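Call for Participants: Listening Study on Jazz Phrasing and Prose Rhythm
Sketero Archive of Music and Letters

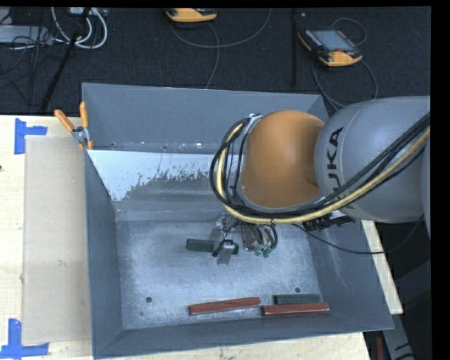

Scope

Sketero seeks writers and critics for a study of how recorded jazz affects sentence length and punctuation in draft prose. The study is directed by Noemi De Luca. Sessions run through August in the Dukirwood reading room.

Procedure

Each participant attends 9 sessions, starting at 10 a.m. A session consists of one side of an LP from the Fatari collection, followed by a writing period without music. Drafts may be handwritten or typed. Target output is about 200 words per session. Drafts are transcribed without correction and coded by two readers.

Eligibility

Published essays, reviews or fiction in English, in print or online. Musical training is not required but must be declared. Current Sketero staff are excluded.

Payment

$2000, paid after the final session. Travel is not covered. Participants keep copyright in their drafts; Sketero retains a copy for research use.

To apply

Send a one-page letter and a writing sample of up to 10 pages to Sandra Rudd, Study Coordinator, at the Sketero front desk. Samples are not returned.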